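Looking after Wokon: a quick talk with Corina Toma

Typed up fast from my notes, 12 March 2022. Corina had forty minutes before she was due back upstairs and we used all of them, so this jumps around a bit.

Wokon is the two-arm table cell at Plerar. Two gray arms, two black hands with fingers, one tabletop between them, and a simulated copy of the whole thing that runs on a machine in the next room. Corina Toma has kept both going since October. She calls the real one "the bench" and the simulated one "the copy" and I'll do the same.

First thing I asked was which one takes more of her time. She laughed. The copy, easily.

"People think the copy looks after itself. No screws in it, no cables. But every time somebody touches the bench I have to touch the copy too, and they don't always tell me. Miloslav swapped a wrist spacer on the left side, thicker one, perfectly good reason. Told me on the stairs four days later. Four days of runs with a hand sitting lower in the copy than it did on the bench."

How much lower? "Enough to put a fingertip into a plate." She shrugged. In the copy a fingertip inside a plate means the plate jumps. Or it shivers in place forever. Or once, her favorite, it slid off very slowly to the left with nothing touching it and kept going after it ran out of table.

So what does she do about it? There's a sheet now. Paper, taped inside the cabinet door. Anything that comes off the bench or goes onto it gets written down with initials, and the copy is not allowed to run until the sheet and the config file agree. Not fancy. "I tried it as a shared document and it died in a week. The pen is on a string. People will use a pen on a string."

We went over to the bench then. It was powered down, arms folded, and she had the left hand off and lying on a towel. Tendons. The fingers are pulled closed by thin cords and the cords stretch, and when they stretch the fingers stop arriving together. She showed me by pulling on the little pulleys with a fingernail. First finger curls, second finger curls, third one sort of thinks about it.

"When they're even, the hand closes like your hand does. When they're not, whichever finger is first pushes the object away from the others. You see it most with small round things. A mug doesn't care."

Retensioning goes like this, as far as I could follow. Hand off the wrist, four screws, and keep them in order as one is shorter. Open the back cover. Drive all fingers to the straight position and hold them there with the printed comb she made (it's ugly, it works, she's on the third version). Then take up each cord a quarter turn at a time until the slack is gone, and no further. Too tight is worse. Too tight and the motor sits there pushing all day against nothing and gets warm, and a warm hand drifts, and then you're back with the cover off.

She does the thumb last. The thumb has its own cord and its own temper. "I do the thumb after coffee."

How often? Every 28 days by the calendar, more if she hears it. There's a sound apparently. A small tick on closing. I couldn't hear it but the right hand was moved by hand for me and she nodded at it like a doctor. "There. Next week."

And the copy after that? Does a new cord change anything in there? Yes, this was the part I wanted to get to. The copy has no cords. Its fingers go where they're told. So the copy is always a freshly tensioned hand, and the bench is a freshly tensioned hand only on the day she does it. What she did was put a number into the copy for each finger, a lag she calls it, and measure the real ones after every service and again right before the next. Copy gets both, and runs are drawn from anywhere between.

"Doina fought me on that for a month. She said fix the hand, don't break the copy. And I said fine, you come in and fix the hand every morning."

Who won?

"The lag is in. She did come in for two mornings, to be fair."

I asked about calibration next since that's what most readers here write in about. The short version: Corina doesn't trust any calibration she didn't do with the table already on. Her reasoning, the tabletop is heavy, and the frame settles under it. Do the arms first on a bare frame and you'll have lovely numbers for a bench you don't own. So: top on, leave it overnight, then arms. Each arm gets driven to nine points on the table, touch down light with a probe instead of the hand, write down where the arm thinks it is. Same nine points every time, they're marked with small scratches she made herself and was told off for.

Then the two arms against each other. Thats the step people skip. Each arm can be right about the table and they can still disagree about where the middle is, and you won't find out until you want one to hand something to the other. She has them meet, probe to probe, in the air above the table, at three heights. If the tips miss each other by more than the thickness of her feeler gauge she starts over. No correcting in software? "You can. I did, the first winter. Then you have a correction, and then you have a correction for the correction, and then somebody new comes and removes one of them."

Siebe Van Leeuwen stuck his head in at this point to ask if he could have the bench at two. No. Three? Maybe. He left.

Back to the copy. What goes wrong in there that doesn't go wrong out here, I asked. She had a list ready. I got most of it down.

Contact, mostly. Round knobbly things are bad. The copy doesn't use the shape you see, it uses a simpler shape hidden inside, and if the simple shape is too simple a bumpy object behaves like a ball bearing. Too detailed and everything slows to a crawl. She keeps two versions of each object and uses the rougher one unless the hand is going to close on it.

Plates. A plate is nearly flat and the rim is thin, and thin things are where fingers go through. She thickened the hidden rim on every plate in the copy, the one you'd see is unchanged. "Ugly trick. Everybody does it. Ask them."

Friction. The tabletops get changed around for looks, stone, wood, whatever, and for a long time changing the look also reset the friction to some default. So a stone table and a wooden table were both as slippery as each other, and then one of them wasn't, after an update. She found that one from the logs. 203 runs, all of them fine until the switch of surface, all of them sliding afterwards. Now friction sits in its own file and the look can't touch it.

And the arm that is waiting. I hadn't thought of this one at all. When only one arm has a job, the other has to be somewhere. On the bench you park it and it stays parked, brakes on. In the copy there were no brakes, the idle arm was being held by its controller the whole time, and it would sag a hair, correct, sag, correct. You couldn't see it unless you plotted it. But the table felt it, when the idle hand was parked low. She put in a proper hold and also raised the parking pose. Hand upright, fingers together, nothing under them. Same pose on both, bench and copy, so there's one less thing to argue over.

Which arm gives more trouble? Right. It's the one that does most of the picking, so its wrist joint gets the wear. She greases it on the same day as the cords. There's a play test: arm locked, take hold of the hand, rock it gently, feel for a knock. If there's a knock it goes to Uditz, the shop that does the gearboxes, and the bench is one-armed until it's back. Happened once so far. The copy ran on alone for that stretch, and she says it was the calmest time of her year.

I asked what she'd tell someone setting up their first one. Long pause, she was fishing a screw out of the towel.

"Write down the zero positions before you do anything. On paper. With a photo of the joint next to the mark. Everything else you can get back. And don't let the same person build the bench and the copy, or if it is the same person, let them sleep in between. I've put the same wrong number in both. They agreed beautifully."

Last one, quickly, she was already putting the cover back on. Does she ever run the copy just to check the copy? Every morning it seems. One short job, same start. Right hand picks up something small and yellow near the blue disc, left hand stays parked, white plate on the table too. If that looks like yesterday she has her tea. If it doesn't, she goes and reads the sheet on the cabinet door, and then she goes and finds Miloslav.

Siebe got the bench at half past three. Part two, on the cabling, when I have typed it. 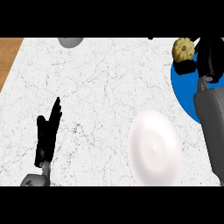

Urmas Lapiņa: On the idle arm, check your gravity setting for the hand before you blame the controller. We had the same sag and correct, sag and correct, and the mass of the hand had been entered without the wrist adapter. Fixed that and most of the twitch went away, we never needed the hold. Agree on the paper sheet. Ours has a pencil, the pen kept freezing. One question for Corina, does she measure the finger lag with the hand cold or after it has been closing for a while? We get two quite different answers and I don't know which one to give the sim.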